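About Skirklow

Skirklow sells pens, markers and the paper that goes with them, to schools, sign shops, offices and anyone else who writes on things all day. We have a shop at the front, a stockroom behind it and a mail order list of 263 items. The list used to be longer. We cut it when we noticed how many of the markers on it were the same marker with a different name on the side.

How we started

Ignacio Ambrose bought markers for a school district before he sold them. He signed for them by the carton, and he spent a good part of every fall hearing from teachers that the new ones were worse than the old ones. The catalogs said otherwise. The catalogs said "long-lasting" and "premium" and "smooth flow," and when he called to ask what any of that meant, the person on the phone read him the catalog.

Cletus Sorensen was lettering price cards and window signs by hand, which is a fast way to find out what a tip is made of. The two of them met over a complaint (Ignacio was making it, Cletus agreed with it) and opened Skirklow the following November.

What we don't believe

We don't believe "permanent." Permanent on what? Glass, cardboard, a plastic tub that goes through a dishwasher? If a maker won't say, we try it on the surfaces our customers ask about and write down what we saw. Sometimes that's a short note.

We don't believe most claims about writing distance. A line drawn by a machine on smooth paper in a clean room has little to do with a third grader pressing down on construction paper. We've stopped printing those numbers in our list, and a few suppliers have stopped sending us samples.

We're also wary of "no smell." Some people can't smell a thing, and some get a headache from the same pen. Ask us to open one for you before you buy a box.

And we don't think an expensive marker is a good marker. Some are. Plenty of them are a nice barrel around an ordinary tip, and the barrel isn't the part that touches the paper.

How we look at a pen

Any new marker spends time on the bench before it goes on the list. We start with the outside: how the tip sits in its collar, whether the printing on the barrel tells you anything useful, whether the thing is slim enough for a small hand or fat enough for a sore one. A model code is worth more to us than a slogan, as you can reorder by a code.
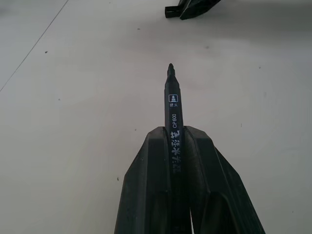 Then we write with it. Cletus does the same card every time, a line of capitals, a line of lowercase and a filled square, on copy paper, kraft board and coated card. The cards go in a drawer and come out again after 90 days so we can see what has faded or crept. It's slow. Suppliers tell us it's slow. We would like to hear about a quicker way to find out what happens in 90 days.

Caps get their own test. A cap that clicks isn't always a cap that seals, and we've thrown out markers we liked because they dried up in the drawer with the lid on. We leave one of each lying flat and one standing tip up, then go back to both.

We write up the bad results along with the good ones. When a maker changes a tip or an ink and keeps the old code, the pen goes back to the bench as if we'd never seen it. That has happened more often than we'd like.

What we stock

Fine tips and bullet tips make up most of the list. We carry chisel tips for sign work, and a short range of refillable markers from Haltier, which we like in black and don't much care for in red. The Brevonar paper pads are there because they bleed less than the others we tried. They do still bleed if you go over the same spot enough times.

We don't stock scented markers, glitter anything, or sets where 2 useful colors come packed with a row of ones you'll never open. You can buy most of our markers one at a time.

Who works here

Ignacio does the buying and answers the phone. Cletus runs the bench and writes the notes on the list, including the rude ones. If you disagree with a note, send him a card written with the pen in question. He has changed his mind on three of them so far, and the older notes stay up next to the newer ones with a line through them.

Schools and bulk orders

We'll send single samples to any school before it orders a carton. Give them to whoever is hardest on pens and wait a couple of weeks. If you decide to stay with what you have, that's fine with us, and you can keep the samples.

Returns on unopened boxes are simple. Returns on opened ones are a conversation, but call us anyway. If a whole box has dried out we want to know about it before we sell the next one.

Page last updated February 10, 2025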